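Ticket 3650 - right gripper drops out of tracking during demo
Opened by: Danish Jadoon
Site: Demville, upstairs demo table
Status: open, workaround in place
Priority: please, before Saturday!

Hi all, me again. Writing this up while it's fresh, as we've got the open day on Saturday and I'd rather not have the thing sulk in front of visitors.

We did a practice run this morning with the two hand-held grippers and the recording software (Predis, the version Bukhari sent over last week). Left one was good as gold the whole time. Right one kept losing its position on the screen. It would go grey for a second or two, come back, then go grey again, and after the third or fourth go Predis stopped the recording and gave me "pose lost, right". I had it 7 times before lunch, which is a lot when each turn at the table is only a couple of minutes long.

Things I tried, in order:

Restarted Predis. No change.
Restarted the laptop. No change, and it wanted to do updates, so that was my tea break gone.
Wiped both marker cubes with a dry cloth. Maybe a bit better? I wouldn't swear to it.
Swapped the two cable ends over at the hub. Fault stayed with the right gripper, so I think the hub port is in the clear.
Turned the screen brightness down, on Bukhari's advice over the phone. No idea why, no change.
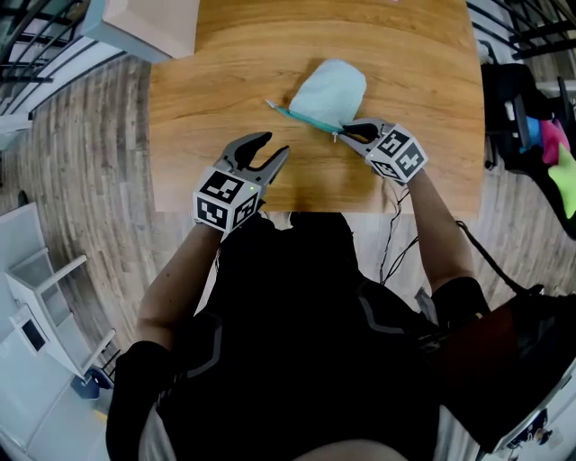 The pouch is the task we've picked for visitors, and I'd like to keep it if we can. People get it straight away, they don't need a speech from me first, and you can let a child have a go with a parent next to them. The awkward bit is that you have to come in at a slant from the right, and with the jaws closed on the teal pull like that I'm fairly sure I'm turning the cube away from the camera as I drag. The cables hang off the right mount and go down past the edge of the table too, so there may be a tug on the connector at the far end of the pull. Could be either. Could be both, knowing my luck.

Update, 14:20. Taped the right cable to my sleeve with a bit of slack at the wrist and did 18 more pulls. Two dropouts, both when I twisted my hand right over. Much better!

Update, 16:05. Bukhari rang back and says there's a setting called "hold last pose", which is off by default. I've put it on at 31 frames and the recording doesn't stop any more, it just freezes the right hand on screen and then catches up. Looks slightly odd but a visitor won't mind.

Still need: a spare right-hand cable (Teson have the long ones, can someone order two?) and somebody to tell me whether hold last pose spoils the recordings we want to keep. Leaving this open till I hear.

Danish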